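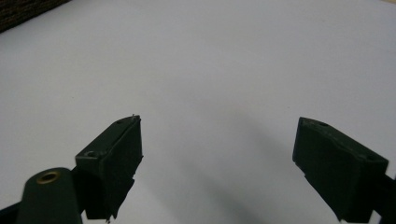

*Fumura hand-held gripper, fingers open over the worktable. The inner edges of both fingers are ragged.*

# Review: Fumura Hand-Held Gripper, with a Report on Pad Failure

**Reviewed by:** Equipment Evaluation Office, Hilloton Technical Institute
**Date of issue:** 2021-07-28
**Rating:** Suitable for use with conditions

## Scope

The Institute purchased the Fumura gripper in March for use in its manipulation program. Operators hold the tool by hand and carry out tasks with it, and the recordings are used to train the automated handling cell. Two units were placed in service. Over the review period they completed almost 3000 grasps between them, on cable, cloth, cartons and small molded parts.

The review covers construction, handling and durability. Most of the space is given to durability, where a fault was found that affects both safety and the quality of the recordings.

## Construction and handling

The finger bodies are stiff and showed no cracking. Threaded brass inserts are used at the main fastening points, and these held well through repeated removal of the fingers. No insert pulled out or turned in its seat. Purchasers who have used tools with screws driven directly into plastic will find this a clear improvement.

The grip is comfortable for short sessions. Operators with smaller hands reported fatigue in the thumb during longer ones. The fingers open wide enough for every item in our standard set except the largest carton. Closing force is set by the operator's hand alone, and there is no stop or limiter of any kind.

Recordings were processed in Jurno, which accepted the files without conversion. Setup of the first unit took an afternoon. The printed instructions are short and omit the order in which the finger screws should be tightened.

## The fault

The foam pads are bonded to the inner faces of the fingers with adhesive only. On the first unit, the lower edge of one pad began to fray during the second week of cable handling. The operator noted the wear in the log and continued, as the instructions give no wear limit.

At 67 hours of use, the pad shifted while a cable was being drawn toward the operator. The cable slipped out from between the fingers and the free end struck the operator's safety glasses. No injury resulted. The session was stopped, the unit was tagged out, and an incident form was filed the same day.

Inspection found that the adhesive had let go along the lower third of the pad. Small pieces of foam were recovered from the work surface and from the opening mechanism, where one fragment had kept the fingers from closing fully. The second unit was then withdrawn and was found to have a similar defect at an earlier stage.
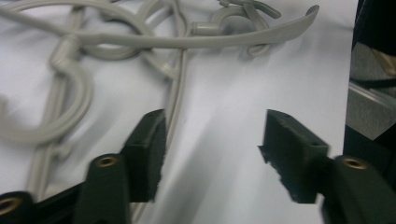 Cable is the most demanding item in the standard set for this tool. A thin strand bears on a narrow line of foam, and when it is pulled from a loop or a knot the load runs along the pad face, in the direction the adhesive resists least. Cloth and cartons spread the load and produced very little wear. We therefore regard the fault as one of design – the pad has no mechanical support at its lower edge – and do not attribute it to misuse.

A second consequence was found later. Sessions recorded in the days before the incident contained a higher number of dropped grasps, and these had been marked as operator error. They have been reviewed again, and 90 were removed from the training set. Sites that use similar tools should check the condition of the pads before drawing conclusions about an operator or a trained system.

## Supplier response

The distributor, Roussel, replied within six working days and sent replacement pads at no charge. The replacements are of the same material and use the same adhesive. Roussel has stated that a revised pad is under review by the manufacturer, but no delivery date was given.

## Conditions of use

Until a revised pad has been received and tested, the following apply at all Institute sites:

- Both pads are to be inspected before each session. Any lifted edge takes the unit out of service.
- Light fraying is to be logged, and the pad replaced at the end of that session.
- Safety glasses are required for all cable work, including setup and clearing.
- Cable under tension is not to be handled with this tool.
- The opening mechanism is to be checked for foam fragments when pads are changed.

Both units have been returned to service under these conditions. Spare pads are held at the equipment desk and must be signed for.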